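工单 129:夹爪指垫更换后,"摆放规范"与实际台面对不上
状态:已关闭(勉强)
提交:Sigita Paulauskas
处理:Zane Ķēniņš
所属工位:Rozīte,单臂台面操作

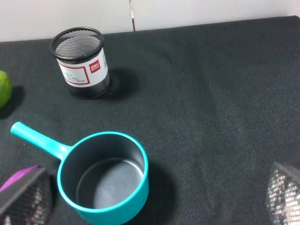
问题描述(Sigita)

我们在 Rozīte 上跑"拿起小锅、放到指定位置"这个任务。换过一次指垫之后,开工检查表的第 8 条就再也没有诚实地勾过。第 8 条原文如下,我一个字没改:"台面物品应处于标准位置,无关物品应已清除,操作员确认后方可使能。"

请问标准位置在哪里。我翻了 Plarcombe 手册,翻了 Dretik 控制器的附录,还翻了抽屉。附录里有一张表,表头写着"标准位置",下面一格写着"见现场"。我到现场看了,现场没有说话。

另外,"无关物品"由谁认定?笔筒算不算?绿色的圆水果算不算?按字面理解,任务只拿锅,那么锅以外的一切都无关,包括我。

我的诉求很简单:要么把第 8 条写成人能执行的样子,要么把它删掉。现在的情况是每个班都有人打勾,每个人打勾时想的都不是同一件事。

优先级:我选了"高",系统自动改成了"普通"。

回复一(Zane)

收到。优先级那件事不归我管,我的工单也一样。

先问几个问题,麻烦逐条答:
一、换指垫之后有没有重新做开合零点?
二、腕部相机的标定有没有重新核对?
三、急停在开工前有没有按过?我问的是按下去、确认断使能、再复位,不包括用眼睛看它还是不是红的。
四、上一版摆放规范是谁批的?

回复二(Sigita)

一、做了。
二、没有。检查表里没有这一条。
三、按了。
四、批准栏签的是"同上",上面一栏是空的。

回复三(Zane)

第二条就是要害之一。指垫换了,指尖的有效厚度可能跟着变,从腕部看过去手指挡住的那块区域也会变。我们的遮挡掩膜是按旧指垫画的,掩膜没更新,检测程序就可能把指垫的边当成台面上的东西。你日志里那句"检测到未登记物体"我看了,置信度相当高,程序很有把握,只是不知道自己在对什么有把握。

请这样做:
先断使能,挂牌。
张开手指到工作开度,让相机看一遍空台面,存为新掩膜的底图。
掩膜向外多留一圈,宽度写进参数文件,别写在便签上。
重新核对手眼标定,结果附到本工单。
做完之前,速度上限保持在 40%,不要因为"就试一下"把它调回去。历史上所有"就试一下"都在我的邮箱里。

回复四(Sigita)

掩膜重做了,标定核对了,结果在附件。参数文件里原本已经有一个叫 mask_final 的,还有一个 mask_final_2,以及一个 mask_real。我把新的叫做"掩膜_Rozīte_指垫B",旧的三个移到归档目录,没敢删。万一哪个程序还在偷偷用 mask_real,我不想在半夜知道。

误报没有了。但第 8 条还在那里。

还有一个新发现:放置点离笔筒太近的时候,规划器会绕一个很大的弯,像是在躲什么债主。查了一下,碰撞模型里笔筒是一个实心圆柱,尺寸大得可以当垃圾桶。谁建的模型?

回复五(Zane)

模型是从 Clandov 的旧工位拷过来的,那边台面上原本放的很可能真是个垃圾桶。拷贝的人改了名字,没改尺寸。这类事情我见得多,名字总是第一个被改对的。

处理意见:
台面上每一件留着的东西,碰撞模型按实物量,量完写明量的人和用的工具。
网状的、镂空的东西,模型一律按实心处理,不要精细到网眼。规划器不需要知道笔筒是透气的。
有长柄的东西,柄要单独建一段。只按锅身建模,等于假设柄不存在,然后手指会替你证明它存在。
圆的、会滚的东西,要么拿走,要么放进有边的托盘。没有第三种。"它一直都没滚"不算固定措施。

回复六(Sigita)

那水果怎么办?背景物品是数据方案要求保留的,说是要有"合理的日常杂物"。我问什么叫合理,答复是"自然一点"。于是上一班摆得很自然,这一班摆得也很自然,两班的自然互相不认识。

我的意见是,规范里应该分两类:操作对象和背景物。操作对象要有起始区域,背景物要有登记表。没有登记的,一律清走,手机、茶杯、钥匙都算。上一版规范把这两类混在一起写,所以"清除无关物品"和"保留日常杂物"出现在同一页上,中间隔着一个空行,倒也相安无事。

回复七(Zane)

同意,就按这个改。我起草了新的第 8 条,请找茬:

8.1 开工前断使能,由操作员核对台面。核对期间手可以进入工作区,机械臂不可以动。顺序不得颠倒。
8.2 操作对象放在起始区域内。起始区域用台面参考图标出,参考图随工单版本更新。
8.3 操作对象的朝向若影响抓取,须写明。带柄物品写明柄的朝向范围。
8.4 背景物须在登记表中,且碰撞模型已按实物核对。
8.5 易滚动物品须有固定措施。固定措施不得为操作员的信心。
8.6 未登记物品清出工作区。有争议的,先清出,再争议。
8.7 更换指垫、手指或相机后,本条之前的所有勾选作废,须重做遮挡掩膜和标定核对。
8.8 核对人离开工作区、确认周围无人之后方可使能。

回复八(Sigita)

找到的茬:

8.2 的"标出"用什么标?请不要用胶带。台面是深色织物,胶带贴了会翘,翘了会被检测成物体,然后我们又回到这张工单的开头。建议用投影或者屏幕上的叠加参考线。

8.3 我加一句:柄朝向手指一侧时,须先以低速走一遍接近路径。小锅的柄又长又直,左侧手指下来的位置和柄根部挨得很近时,要在低速下看清楚间隙再继续。规划器说有间隙,这我相信,我只是想和它一起看一眼。

8.5 最后半句能不能删?审核的人会问"信心"的定义。

8.7 应该挪到最前面。没有人会在读到 8.7 的时候回头去把前面六条重新做一遍。

回复九(Zane)

8.7 挪为 8.1,其余顺延。胶带已从推荐工具中删除,它在那里待了很久,贡献有限。低速接近加入。

8.5 的后半句保留,改写为"固定措施须可由他人检查"。意思一样,只是没那么好笑,审核会喜欢。

再补一条关于签字的:勾选人写全名和时间,批准栏不接受"同上""见上""OK"以及任何形式的笑脸。批准人不得与勾选人为同一人。夜班人手不够的,任务顺延,规范不顺延。

回复十(Sigita)

新版已在 Rozīte 上跑了 40 次抓放。记录如下:
未登记物体误报:无。
绕大弯:无,笔筒恢复为笔筒的尺寸。
低速接近时人工暂停:有,都发生在柄的朝向接近允许范围边缘的时候。建议把范围再收窄一点,我把建议值写在附件里了。
急停:开工测试时按的,运行中没有触发。
第 8 条平均用时:大约八分钟,比以前长得多。以前打一个勾只要一秒,我承认旧版在效率上是有优势的。

有一位同事反映新版太啰嗦,希望出一个"精简版"。我把旧版发给了他。

回复十一(Zane)

柄的朝向范围按你的建议收窄,已写入新版。"精简版"的需求请另开工单,我会以同样的热情处理。

遗留事项:
Clandov 拷过来的其余碰撞模型还没查。在查完之前,凡是从那边来的模型,名字前面加"未核"。
归档目录里的三个旧掩膜保留到一月,期间若没有程序报错,就删掉。删之前在本工单留言。
Dretik 附录里的"见现场"改为指向新参考图。现场那边,我会贴一张纸,写"见附录 Dretik,新版"。Sigita 已提醒我不要用胶带。

关闭原因:规范已修订,试运行通过。

系统提示:本工单关闭后将自动发送满意度调查。

Sigita 补充留言

调查里第一题问"问题是否在标准时间内解决"。请问标准时间在哪里查。

Zane 补充留言

见现场。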